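Week 4: Planning and Paying for Gripper Equipment

Before you price anything, think about what the fingers will pick up. A spouted seasoning pouch is a fine, ordinary place to start.

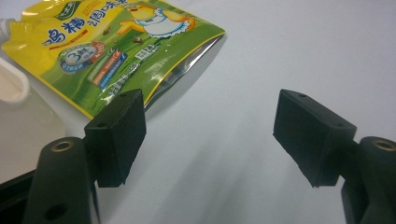 Pads and small parts
Please, please budget for spare pads! Look at the rubber edges on yours and put 50 dollars on the first draft of your list.

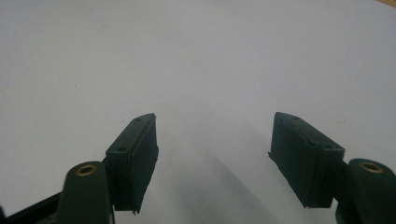 The whole station
Price two hand-held grippers, the table, the aluminum rails and all that cable together (Addo and Hullside both quote this way), and keep the total under 1000 dollars for the exercise. Drafts are due in December. 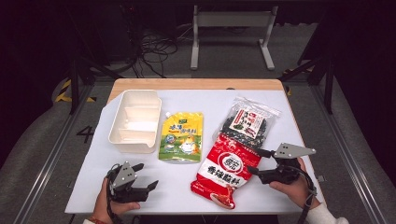

Course Instructor, Hondstead Automation Program

Bring your questions, however small, and we'll go over them together.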